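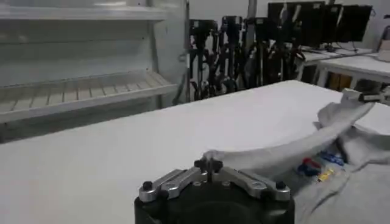 table at my end, fabric and all

joturari
ok so wrinkles. Moved to Balville in May, no iron, no room for a board. 37 shirts. Anyone get by without ironing? Tried the shower steam thing, waste of time

dundari_mom
Steam works if you leave it in long enough. 30 minutes, door shut. Then hang it, button the collar.

joturari
30 min of hot water?? not with my bill

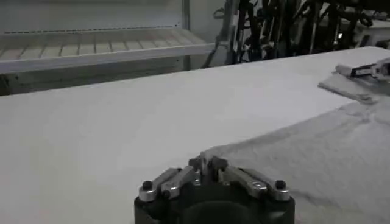 Wiroj Saithong
Spray bottle. Water, tiny bit of softener, pull it flat with your hands and walk away. Been doing it for years

rattanakul
softener leaves spots on dark stuff. plain water only. And don't spin at 1200 or whatever, turn it down, thats where your creases come from

joturari
mine has two speeds, fast and broken lol. will try plain water tho. This is how one looks

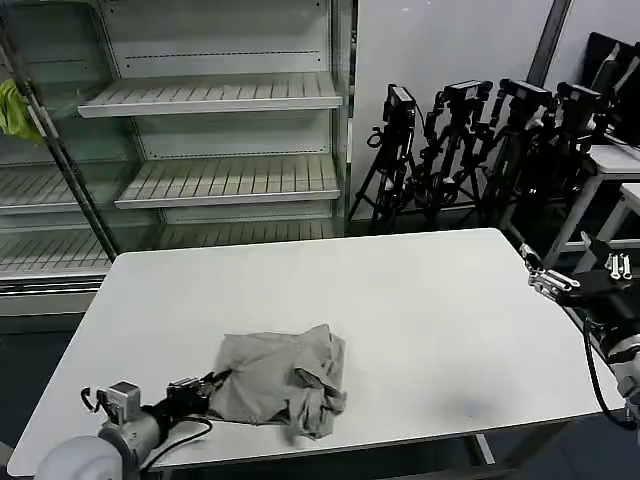
Aníbal Taipe
Just buy a travel iron and put a towel on the table. All this spraying takes longer than ironing does

dundari_mom
Disagree, he said no iron. Also towels leave a pattern on thin cotton

joturari
not against a travel iron if its cheap. Did a test tonite, same cotton, sprayed one and left one alone
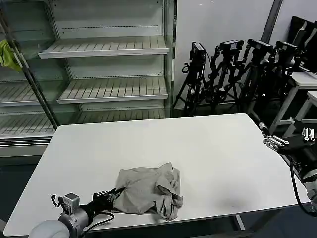
sprayed one hung up ok by 9, collar still bad. Sleeves fine. Gonna try less water and clip the hem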